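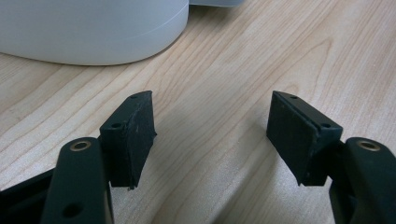

The hand-held gripper over the demonstration table, jaws open.

Search this wiki Go Advanced

The Ostbridge Open Day is a yearly public demonstration of hand-held gripper work held at the Dradska workshop in Ostbridge. Run by Petrenko, a small automation firm. First held in February 2016, moved to the fall two years later. The 2019 edition took place on October 2, 2019 and is the best documented so far.

Background

Petrenko was set up by Jade Petrenko, a former packaging line engineer. Early work was mostly conveyor sorting. The firm switched to grippers after its second year and has stayed there – most of its income now comes from a project called Vumovine, a collection of short recorded household tasks used to teach robot arms. Visitors at the open day see the same tasks the staff do on a normal shift, at the same speed.

Equipment

The gripper is carried by a person, with no robot arm attached. Two fingers, rubber-faced pads, dark plastic links with brass-colored inserts at the joints. Pads wear down fast and get swapped when the rubber goes smooth. Older units had foam pads, droped after the first season because they tore on cardboard.

Tables are pale wood. An early plan to use white tops was given up, white objects were too hard to pick out in the recordings.

Program

Sessions run in groups of 6 visitors. Each group gets a short safety talk, then a demonstration, then a turn with the tool. Tasks in 2019 included stacking cups, folding a cloth and putting trash in a bin. 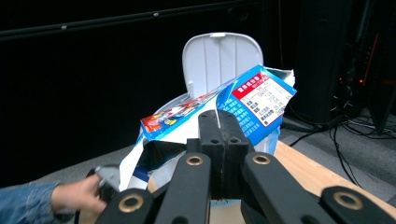
The trash task is the one most people ask for. Cardboard is harder than it looks – a crushed box can spring back or fold the wrong way once the pads close on it, and an operator has to judge the grip without feeling the surface. Staff record 42 runs of a task before moving on to the next. Visitors' runs are kept separate and not added to Vumovine.

Attendence

The 2019 open day drew 73 visitors, up on the year before. By the end of that day Vumovine held 1,188 runs, per the figure posted at the door. No count survives for the first edition.

Reception

Local coverage was short but friendly. Main complaint: the wait between groups. Jade Petrenko later said a second table would be added. Not clear if the following edition had one.

Related articles
Dradska workshop
Vumovine
Petrenko (company)
Hand-held grippers
List of events in Ostbridge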